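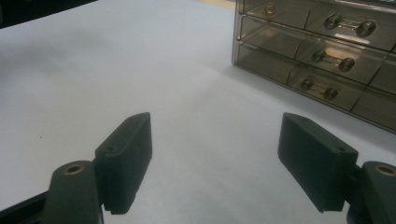

I've been meaning to write up my small-parts tidying for ages, partly because people keep asking and partly because I did the whole lot again in May and it's still fresh. So, get a cup of tea. It's a long one.

First, the background. We moved to a house in Letdale with a box room that the estate agent called a study. It isn't a study. It's where everything under the size of a matchbox goes to hide – picture hooks, fuses, the spare feet off the washing machine, buttons, curtain gliders, those odd little keys for bleeding radiators. For years I kept it all in biscuit tins, and if you wanted a two-inch screw you tipped the tin out on the floor and knelt on a drawing pin.

Sorting before buying

Please don't go out and buy storage first! I did, and I came home with a lovely set of tubs that fitted nothing I owned. Get everything out, on a big clear table if you can, or an old sheet on the floor if you can't (the sheet is handy anyway, you just gather up the corners at bedtime). Make rough piles. Mine were screws, nails, hanging things, electrical bits, plumbing bits, sewing bits and "what on earth". Leave the last pile until the end, when you'll be tired and much more ruthless.

Muffin tins are brilliant for the second sort. I've got an old one that's too battered for baking and it does screws by length beautifully. Egg boxes will do for light things, but a heavy handful of bolts goes straight through the bottom.

What to do with the mixed jar

Everybody has one. My grandad's came to me with the lid rusted on, and when I finally got into it there were 214 screws, and yes, I counted them, it was raining. Nearly all of them were slotted brass ones and far nicer than anything I'd buy now. If you inherit a jar like that, run a magnet through it before you do anything else. The steel comes out in a clump and the brass stays behind, and you've done half the job in a minute. Wrap the magnet in a bit of cling film or a sandwich bag first, then you can peel the film off and all the screws drop away with it.

Rusty ones can sit in white vinegar overnight. Rinse them well, dry them straight away on kitchen paper and give them a tiny drop of oil. I wouldn't bother for ordinary screws, but it's worth it for old hinges and cup hooks. Don't leave brass in there too long or it goes a funny pink.

Drawers, tubs and jars

I've tried the lot. Jars look pretty on a shelf and they're free if you eat a lot of jam, but you do have to unscrew a lid every time, and with gluey hands that gets old quickly. Lidded tubs are good for anything going in the car or up a ladder. For daily use I like little drawers best, and I like to be able to see something of what's in them, even if it's only a shape. I've got 22 drawers in mine now and there are still two I haven't decided about.

A few things I've learnt about drawers. Put the heavy stuff at the bottom, or the whole unit tips towards you when you pull out a full one at the top. Cut a scrap of non-slip shelf liner for the base of each drawer and the contents stop skating to the back. If a drawer sticks, rub a candle stub along the runners. And leave a bit of room! A drawer filled to the brim is a drawer that spills.

Dividers are easy to make out of cereal box card. Cut a strip the height of the drawer, fold each end over by a fingernail's width and wedge it in. It holds without tape, and you can shift it along when you find you've got more rawlplugs than you thought.

Labels

I went through a phase of printing them, in a very tidy font, and then never printed another one when things moved. Masking tape and a pencil is what I use now. It peels off clean, it takes seconds, and you can write "picture hooks, small" without getting up to find the label machine. If your drawers are in a damp garage, the tape will curl, so go over the edges with a bit of clear tape.

For things that are impossible to describe, tape one to the front of the drawer. My curtain gliders have been done that way for years and I've never once opened the wrong drawer for them.

Spare parts and instructions

Every flat-pack thing comes with a bag of extras, and I used to pour them all in together. Terrible idea. Keep them in the bag they came in, write what they belong to on the outside and tuck the little Allen key in too. I do the same with spare buttons off new shirts – staple the packet to a scrap of card and write the colour and whose shirt it was.

Cleaning it all

Once a year is plenty. Take the drawers out one at a time, empty each into a bowl, wash it in warm water with a drop of washing-up liquid and let it dry completely before anything metal goes back in. Don't put plastic ones through the dishwasher. I warped two that way. A dry paintbrush gets the fluff out of the corners of the unit itself, and the crevice nozzle on the hoover does the rest, so long as you put an old pair of tights over the end first to catch any strays.

Next time I'll do the cupboard under the sink, if I can face it. There's a bottle of something at the back that came with the house.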